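Demonstration gathering is the stage of robot learning in which people produce the examples that a control program is later trained on. An operator guides the arms through a task many times, and each run is stored as an episode: joint positions, gripper openings and the video from every camera.

At Prukalow, a workshop in Fleltville, the drawer set was planned by Delali Odoi and holds 420 episodes. It was closed on 2022-10-24. Of these, 121 were marked as failed and kept in a separate folder – later versions used them for training a success detector.

Views from the wrist cameras and the fixed camera, drawer task:

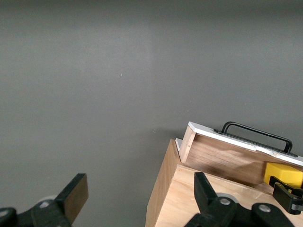
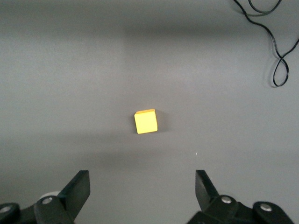
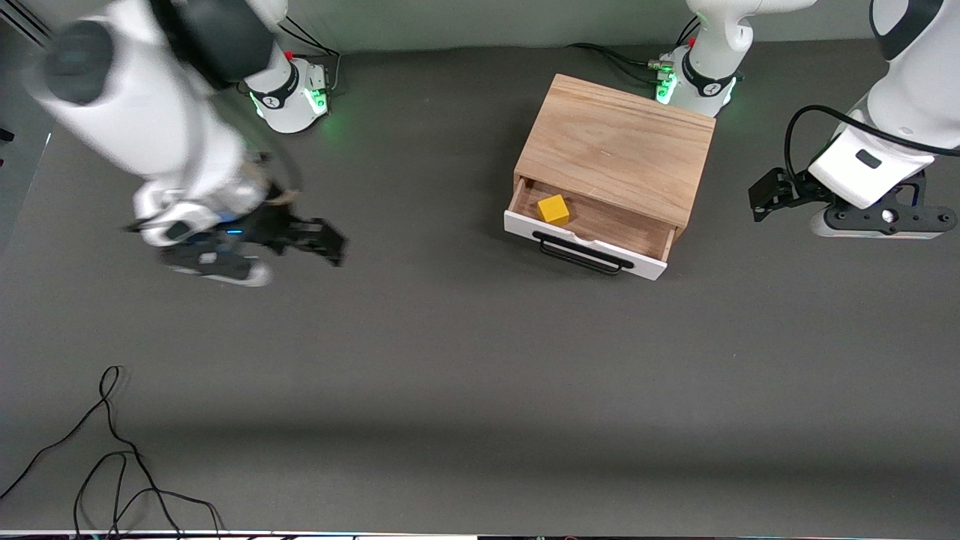 Episodes are checked before training. Azlan Goh's rules for the set drop any run with missing video or a pause longer than 9 seconds. Start positions are varied between runs, as a program trained on one layout tends to fail when the furniture is moved. A smaller set of 80 episodes, recorded in November by Zewditu Kahsay, is held back for testing.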